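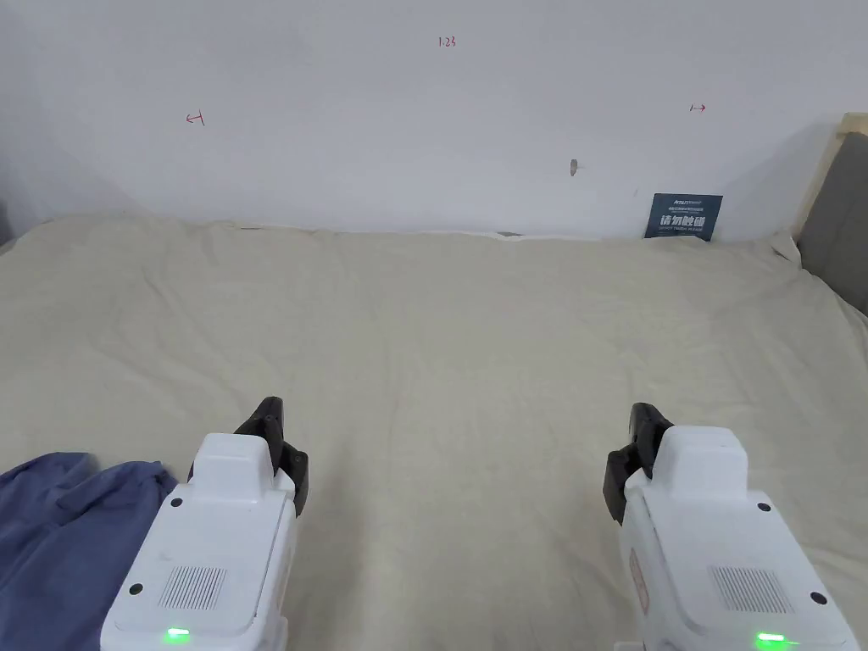

Figure 9. Both grippers at the bed, green lights on. Wall marks and card at the back.

Section 4. Bed station: start of shift

Written for room staff at Wellstead by Kathleen Horgan, with corrections from Nahom Woldegiorgis. Replaces the Lastirau quick sheet, which assumed a bigger bed and a lot more patience.

4.1 Before you pick up the grippers

1. Sign in on the station tablet under your own name. Shared logins put your hours on somebody else's record.
2. Look for the green light near the bottom of each gripper. You want both. If one is dark, set the pair down and call Ibsa Habte.
3. Find the red arrows and the red 1.23 on the wall. Do not wipe them off or draw them again.
4. Leave the navy card (请勿触碰, "please do not touch") where it stands against the wall. Work up to it and stop.

Note: Trident says setup takes nine minutes. Allow 17 until you have done it for a week.

4.2 Working the bed

5. Hold the grippers apart, fingers pointing toward the bed.
6. Close the fingers on cloth only. Clothing left on the bed gets folded before the sheet is touched.
7. Smooth the sheet from the middle outward. Small creases are fine. The checklist used to say "no creases" and people were spending half a shift on one bed.
8. Say "done" and wait for the tablet to answer before you put anything down.

Caution: Keep your own fingers clear of the gripper fingers. They close harder than you expect.

Caution: Stop when your wrists hurt. The 78 beds a week on the planning chart is a target set by people who do not lift the grippers - it is no reason to skip a break.

4.3 What changes for you

Management's line is that the system will "take the strain" off bed work. So far it has added a tablet, a charging round and a second checklist. Chaltu Derese keeps the list of tasks that have really gone away, and as of 3/25/25 there is one on it (the paper linen count). Send her yours.

Hours at this station are paid at your normal room rate. Staffing levels are up for review in April, and we have asked for the answer in writing.

For faults outside day shift, dial 800 and ask for Hiwot Wako.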